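Can a Robot Do My Chores Yet? Your Questions, Answered

Maintained by Sheena Aitken for the Gindham Home Machines Club. Last updated in May.

I get the same questions after every club evening, and I love them, so keep sending them. I've put the most common ones here with the best answers I have. Where I don't know, I say so.

So, can a robot do my chores yet?

A few of them, yes! Floors are the big success. Mowing a plain lawn is close behind. Dishwashers and washing machines have been doing the wet part of the job for so long that we forgot they're machines that do chores. What's left is everything in between: picking things up, sorting them, putting them where they belong. That is the part people mean when they ask me this, and the answer there is "sometimes, slowly, with a person nearby."

Why is tidying up so much harder than vacuuming?

A vacuum can treat the whole floor the same way. Tidying means every object is its own little problem. Is it soft? Will it roll? Which end do you grab? Does it go in the bin or on the tray? You answer all of that without noticing while you think about dinner. A machine has to work out each bit, and then it has to move two arms around without knocking anything over.

A table with a bin, a board and a couple of small things on it sounds like nothing. Give it to a two-year-old and you'll get a result of some kind. For a pair of robot arms it's a real piece of work, and I find it thrilling to watch.

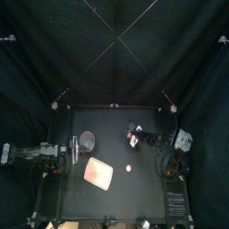 Two arms, one table: a striped item at the right gripper, with the bin over on the left.

Why two arms? Wouldn't one be simpler?

One is simpler and cheaper, and plenty of shop-floor jobs get by with one. Homes are different. Try opening a jar, folding a towel or holding a bag open with one hand behind your back. (Do try it, we did this at a club night and the towel folding got very competitive.) Two arms also means one can reach what the other can't. The price is that they have to stay out of each other's way, and the software has more to decide every second.

What are the black and white patterns I see on robot grippers?

Usually they're markers. A camera can spot a bold printed pattern easily and work out from it where that part of the arm is and which way it's tilted. Printed patterns are cheap and they work well, so you see them on all sorts of setups.

How does the robot know what it's holding?

Mostly by looking. Many setups use a camera that sees the whole table and another right down at the wrist, close to the fingers. The far one is good for "where is everything?" and the near one is good for "am I lined up?" Some grippers can feel pressure too, but a lot of the low-cost ones can't, or only in a crude way.

Shiny things are a nuisance. A glossy curve throws a bright spot back at the camera, and the spot shifts as the arm moves. Bold stripes can help, because they give the software edges to follow around the shape.
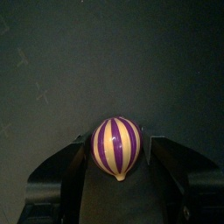
Rounded shapes bring their own trouble. Two flat fingers on a curved side touch in only a small area, so a squeeze slightly too high or too low can make the thing pop out or swivel. We humans wrap our fingers around it and never think twice. Add a narrow end and you've got a choice of where to grip, with some choices much better than others. I could talk about this one for an hour — and at the May meeting I did, sorry everybody.

Do they have to be taught each chore separately?

Less than they used to. The old way was to program each move. The common way now is to show the machine, over and over, with a person guiding the arms. Our own Tendau project collected 29 demonstrations of putting one cup in one bin, and the arm still missed when we moved the bin to the other side of the table. Bigger groups collect far more. When somebody in the club asked how many we'd need, I guessed 2000 and got a groan from the whole room.

The exciting part is that skills are starting to carry over. An arm that has practiced on lots of different objects has a better shot at one it's never met. A better shot is still a shot, though, so please don't start with your grandmother's teapot.

What about folding laundry?

People ask me this more than anything else. It can be done, and I've watched it done. It's slow, and it likes plain towels and T-shirts. Fitted sheets beat me as well, so I'm not going to judge.

Are shops and small factories further along than homes?

Yes, and by a good distance. A workshop can arrange things to suit the machine: same light, same table, same parts in the same spot. At Moffat, the packing shop a few of us toured, the arm loads one size of carton all day and does it beautifully. Swap the carton and a person has to come over and change the settings. Your kitchen gets rearranged every time somebody makes a sandwich.

Is it safe to have an arm in the house?

Small table-top arms are fairly gentle, but treat them like any power tool. Keep fingers, hair and pets clear when it's moving, know where the off switch is, and clamp the base down properly. Ours came loose once because I used 2 clamps where the instructions asked for 4. Nothing was hurt except a mug.

Should I buy one now?

If you want your chores done, I'd wait. If you want a wonderful hobby that will occasionally put a block in a box, go for it! Come and try the club's arm first — we call it Retero and it's happy to be shared. Beginners get the first turn.

What should I watch for over the next few years?

I'd keep an eye on plain, boring repeat tests. A video of one good run tells you the job is possible. What I want to know is how it does on the next try, with the lamp moved and a different cup. When you see a group show the misses along with the hits, pay attention to them.

My question isn't here. Can I send it in?

Please do. Use the contact form or catch me at the tea table before the talk. I add new ones when I've had a chance to look into them, and the dishwasher-unloading question is next on my list.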